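Manipulation group - weekly meeting, November
Present: Zarmeena Sial (chair), Nina, Burell. Minutes: Burell
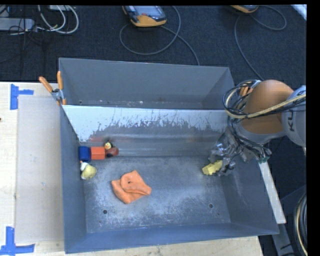

1. Last time's minutes ok, no changes.

2. Jistdale run (Zarmeena)
- 1277 grasp attempts logged, self-labeled from gripper width after lift. Target is 2000 before we retrain.
- Network trained on first half only, tested on the rest. Blocks good. Cloth still bad - width check says "empty" when it's holding one thin fold, so those labels are wrong.
- Nina: throw out the cloth labels or fix them? Zarmeena wants to fix, add a before/after image difference as second check. Agreed.
- Objects near the bin wall get picked last or not at all. Burell thinks the sampler is clipping poses to close to the edge. Not confirmed.

3. Random vs. learned picks
Nearly 28 percent of picks were random this round. Nina says too many, wants it cut to 5. Zarmeena worried we lose coverage in the corners. Left at current rate until the wall thing is sorted.

4. Irkirex paper
Method section drafted, results table not. Need seperate rows for soft and rigid objects. No claims on new objects yet.

Actions
Zarmeena - image difference check, relabel cloth
Burell - sampler bounds
Nina - results table, send round before next meeting

AOB: none. Ended 3:40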